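Half marathon through town in September: who's dreading it?

mudguard_mo
So the Galus Half is confirmed and goes right past my front door. Roads shut at 9, two buses diverted, and the leaflet says we should "embrace the carnival". I have a Saturday shift. Will my manager be embracing it too?

Eltska_Eric
You said all this when the cycling came through, then spent the afternoon on your wall with a cowbell.

mudguard_mo
It was a borrowed cowbell.

pluvotmont_hill
The route has 2,641 places and they want to send the lot up Pluvotmont Hill. Have the organisers walked up it? I live there and I get my shopping delivered.

tannoy_tim
Bit harsh. I've entered. The hill is the best part of the course, and there's a band at the top.

pluvotmont_hill
There's a band outside my bedroom window, you mean.

kettle_on
I'm down to help at the Awwad Road water stop. We've been promised nearly 1,000 cups, which by my sums leaves a fair few of you drinking out of your hands. Started sorting bits at home last night.
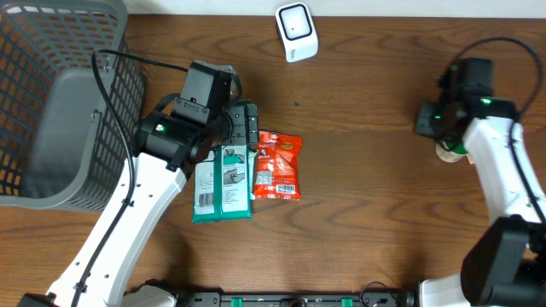 Re: who's dreading it?

tannoy_tim
Bring your own bottle, it's on the entry form.

kettle_on
It's on page two of the entry form, in grey. I've met runners, they don't read page two.

Eltska_Eric
Can we at least agree the medal is ugly?

tannoy_tim
No. It's a perfectly nice medal.

mudguard_mo
It looks like a drain cover. Anyway, I've swapped my shift. Does anyone know if you can still get a folding chair onto the green before the roads close?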